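2020-07-20
Uyên Bùi

Unit 11. Collecting Demonstrations for Bin Handling

These notes cover the collection stage only. Training and evaluation are in Unit 12. Read the Moulin and Marty report on operator variance before the lab session, especially the appendix on discarded runs.

11.1 What counts as an example

An example is one attempt at one task, stored from the first command to the last. It holds the joint positions, the hand commands, the wrist camera stream and a short text label. If any of these is missing the record is not an example and should not enter the training set. A failed attempt with all parts present is a valid example. Label it as failed and keep it.

The Rella set used in this course has 4000 attempts, collected by 19 operators. Of the task labels, 33 are in use. Several overlap – "lift crate" and "raise crate" were merged in February, but older exports still carry both.

11.2 Wrist view

A camera near the hand moves with the arm. The horizon tilts, and the arm's own shell may fill a large part of the view. Do not rotate or crop the stream at collection time. The policy will receive the same view when it runs, and any correction made by hand has to be reproduced exactly later. Store the camera mounting offset in the session header.

The wrist view alone is often not enough to place the crate relative to the bin rim. Loureiro's group records a fixed second view for this purpose. In our exercises the second view is optional.

11.3 Variation

Vary the start pose of the hand, the crate position and the lighting between attempts. Vary one thing at a time for the first block, then all three together. Background matters as well. A policy trained in one room may learn to rely on a wall or a strip of floor tape. Sessions in public halls give changing light and people at varying distances, and should be kept as a separate split so that the effect can be measured.

11.4 Operator procedure

Start the log before moving the arm. Bring the hand to the start pose and hold for two seconds. Carry out the task at an even pace, without pausing to correct the label. Stop the log, then enter the outcome. Operators change over after around 11 attempts – Gilbert found that path length grows in longer blocks.

Hondano exports use degrees and Gillano exports use radians. Convert on import, and note the source in the header.

11.5 Exercise

Take the Palaniappan subset. Find all records with a gap in the camera stream, and state for each whether it can be repaired from the joint log. Hand in the list and the script. 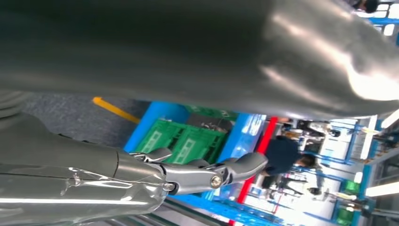
Page 19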